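Technician wanted for the maintenance of one picking cell (part-time, training given)

Hedent is looking for a careful person to look after our picking cell at the Dimaculangan site. The cell has one arm, one two-finger gripper and one kind of load, an open box with no lid. It also has a simulated copy, and every change is tried in the copy before it goes to the real machine. You would work on both.
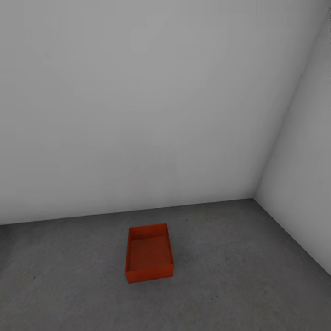
Issue 40

The present technician, Amado Catacutan, moves to our Hoketti workshop in October. He will stay beside the new person for the first 2 weeks, so please do not worry if you have never worked with this model of arm.

What you will do

Each morning at 7:30 you check the cell before the shift begins. You clean the fingers with a dry cloth, look for wear at the tips, and run the arm to its home position. After that you open the simulated room, load the red box and repeat the same approach. When the two do not agree, you write the difference in the log book and tell Marites Rivera, who is responsible for the cell.

The fingers are changed after 200 hours of work. This is the most delicate part of the job. The new pair must be centred, the screws tightened in the right order, and the opening measured again at the base and at the tip. Then the wrist camera view is compared with the simulated one. In a good approach the fingers stay open, with one tip on each side of the wall to be gripped.

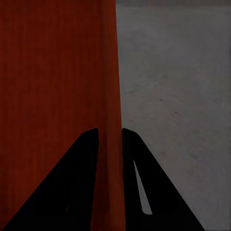 If the alignment is wrong by even a small amount, the gripper pushes the load instead of closing on it, and the arm stops with a fault. You will learn how to clear this fault safely, how to find the cause, and when to leave the cell locked and call for help — we prefer a late start to a hurried repair.

What we ask

You have a trade certificate or college diploma in mechanics, electricity or a similar field. You can use a torque wrench and a caliper. You write short, clear notes in English; small mistakes of grammar are no problem for us. Some knowledge of simulation software is welcome, but we can teach it.

What we offer

The position is 20 hours per week, mornings only. The pay is $700 per week, with paid holidays and work boots. The course for the Curketti controller is done during paid time, and our licence covers the new technician.

How to apply

Send your resumé and a short letter to Cremilda Siqueira at the Hedent office. In the letter, please describe one machine you have looked after and one fault you found on it. Technical questions can go to Periklis Triantafyllou. Interviews take place at the cell, so wear closed shoes and tie back long hair.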